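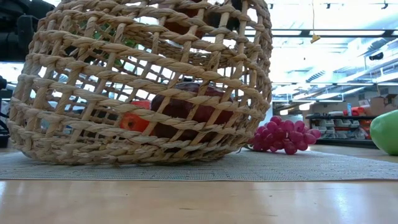

Gripper closes off center after finger swap, drops round items over the basket rim

Asked 5th July in Grippers and End Effectors
Tags: parallel gripper, homing, hand-eye calibration, finger pads

I look after a two-finger parallel gripper on a tabletop cell. The job is picking fruit props out of a woven rope basket and setting them down on the mat, then the same in reverse. The fingers are the wide block type from Fellel, bolted to the carriages with two screws each. The controller is a Dotel, firmware unchanged since January.

I replaced both fingers because the faces had worn smooth. Since then:

1. The left finger touches first on every grasp. The item gets pushed to the right until the other finger meets it.
2. Grapes and other soft shapes mostly survive this. The orange and the apple roll in the grip and let go when the arm lifts over the rim.
3. The fully closed reading is 21 counts. Before the swap it was 0.
4. Grip force limit is at the old value. Raising it made the rolling worse.

What I have done so far: tightened the finger screws, power cycled, ran the homing routine with the fingers fully open, cleaned the faces with alcohol. No change. Wrist camera calibration has not been touched. Should I redo it, or is this mechanical?

2 answers

Answer 1 (accepted)

Mechanical. Leave the camera alone until the fingers are right, or you will calibrate the error in and have to do it twice.

A closed reading of 21 with new fingers means the zero still belongs to the old set. Homing with the fingers open only finds the open stop. It does not rewrite the closed zero on the Dotel boards I have used. That explains item 3. It does not explain item 1, where one carriage leads the other. For that, look at how the fingers are seated.

Procedure:

Power off, air off if you have it. Remove both fingers. Wipe the carriage faces and check for a burr around the screw holes. Old threadlocker in the corner is enough to tilt a block finger.

Refit the fingers with the screws finger tight. Close the carriages by hand onto a flat gauge block and hold them there, then tighten the screws alternately. If you tighten one finger fully and then the other, the second one takes up all the slack and you are back where you started.

Power on with nothing between the fingers. Jog closed at the lowest speed until the faces meet. Store that as closed zero, then home open. Cycle it a few times and read the closed value again. It should repeat.

Test on a rigid round item before you go back to the basket.
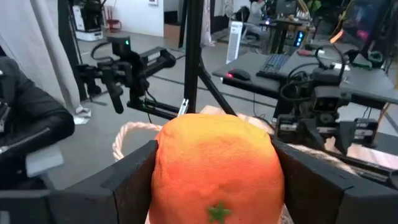
Watch for sideways travel between first contact and full grip. If the item still moves, the drive between the two carriages has slipped a tooth and the housing has to come off. Mark the pinion before you lift it.

Put the force limit back to the old value too. On a sphere, extra force with the contact points out of line just rolls it faster.

Answer 2

Had this on a Gudemia gripper, different make but same idea. It was the pads. We put on softer ones and it went away. Never touched the zero. Might also be your approach height, try going lower so you grab below the middle.

Comment on answer 2: Softer pads hide the offset until they wear. I would not start there.

Comment from the asker on answer 1: Old threadlocker under the left finger, as you said. Cleaned it, seated both on a gauge block, stored the zero. Closed reading is now 0 and repeats. Ran 17 lifts over the rim with the orange and no drops. Apple next. I did find the drive has a little play when I rock the fingers by hand, is there a limit for that?

Reply: Check the sheet that came with yours. If the closed reading stays put from one shift to the next I would leave it and look again after 1000 cycles.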